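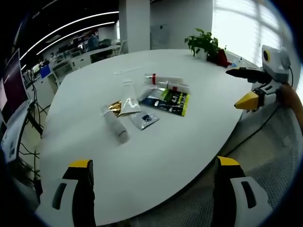 Ililus extends loose-item packing service to travel and washbag sets

Ililus, the contract packing firm based in Sulport, has extended its mixed-item packing service to cover travel and washbag sets. The service opened to new customers in April and is run from the company's packing hall on the Golob estate.

The extension covers sets made up of small goods in different forms of packaging: squeeze tubes, single-use sachets, foil packets, clear plastic packets and rolled textile items. Sets of this type are usually supplied to hotels, coach operators, sports clubs and mail-order sellers. Until now Ililus accepted only boxed goods and rigid bottles for set packing, and orders containing soft or flexible items were passed to a partner site in Vilivden.

Work on each new set begins with a sample lay-out. One of every item is placed on a plain white table and checked against the customer's list. The items are then weighed, measured at their widest point and tried in the proposed bag or carton in at least two different orders. The order that gives the flattest closed pack is written up as the packing sheet for that set.

Flexible items are treated separately on the sheet. Tubes are measured at the crimped end as well as at the cap, as the crimp is normally the wider of the two. Foil packets are placed away from caps and stiff corners to reduce the risk of punctures. Rolled items are packed first and used as padding along one side of the bag. Sachets go in last, with the printed face towards the opening.

Jonas Holzer, packing manager at Ililus, said: "Boxed goods are predictable. A tube, a sachet and a rolled cloth in the same bag will move against each other, and the pack can end up thicker at one end than the other. That matters when the packs have to go into an outer carton and the lid has to close. Most of the work is in settling the order of packing before the run starts."

The minimum order for the new service is 100 sets. Runs of up to 2,000 sets are packed by hand from open trays, with one tray for each type of item. Larger runs are quoted individually. Customers may supply all of the goods themselves or ask Ililus to source the bags and outer cartons.

During the trial period the company prepared packing sheets for 86 different sets. The most common change made at the sample stage was to the size of the bag, followed by the position of the longest tube. Samples are kept at Sulport until the finished order has been accepted, and are then returned or disposed of as the customer prefers.

Goods must arrive sealed, with batch numbers legible. Ililus does not fill, decant or relabel products. Liquids and creams are accepted in closed retail or sample packaging only, and aerosols remain outside the service.

Enquiries about sample lay-outs and run dates should be sent to the packing office at Sulport. A list of the items to be packed, with quantities, should be included.

Related items
Golob estate loading bay: revised opening hours
Ililus adds second carton store at Sulport
Guidance for customers: labelling mixed pallets
Vilivden site to handle rigid bottle orders
Packing sheets: notes on the new layout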